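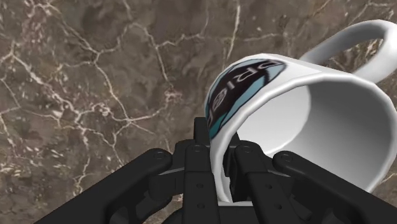 How do you get old tea and coffee stains out of a mug?

Baking soda paste. Two spoons of soda, a little water, rub with a damp cloth, leave it 25 minutes, rinse. Does most mugs first go.

Still brown at the bottom? Fill with hot water, drop in half a denture tablet, leave overnight. Wash properly before anybody drinks from it.

Grey scratchy marks are usually metal from spoons, not tea. Soda won't shift those. Cream cleanser, soft side of the sponge, small circles.

No steel wool. Ever. Roughs up the glaze and then the stains come back twice as fast.

Travel cups: take the rubber ring out of the lid. Yes it comes out. Use a butter knife, go slow. Soak ring and lid in 500 ml warm water with a spoon of soda. If the ring still smells after two soaks, buy a new ring. I get mine from Morora, they sell them loose by size. Measure first, I ordered the wrong ones and had to send teh lot back.

Teapots. Same soda, but the spout needs a brush. A thin bottle brush or a pipe cleaner bent double. Peltix makes a bendy one that gets round the corner, bristles go flat after a few months but its cheap.

Stone counters: keep vinegar and lemon away from marble. Acid eats the polish and leaves a dull spot, and you can't wipe a dull spot off. Dish soap, warm water, soft cloth, dry it after. Coffee spilled on it? Blot, don't wipe. Wiping spreads it.

If the stain has already gone in, mix soda and water thick like peanut butter, spread on, cover with plastic wrap, tape the edges. Leave a day. Peel, rinse, look. Might need a second go. Test a corner first.

Kettle scale next. Half white vinegar, half water, boil, let it sit, pour out, boil plain water and throw that out too. Do the pouring over the sink if the counter is marble, see above.

Drying: mugs upside down on a rack, not flat on a towel. Flat on a towel traps steam and they get that cupboard smell.

Chipped rim, retire it. Holds pencils fine.

Oven door glass coming Tuesday, if I get the racks out by then.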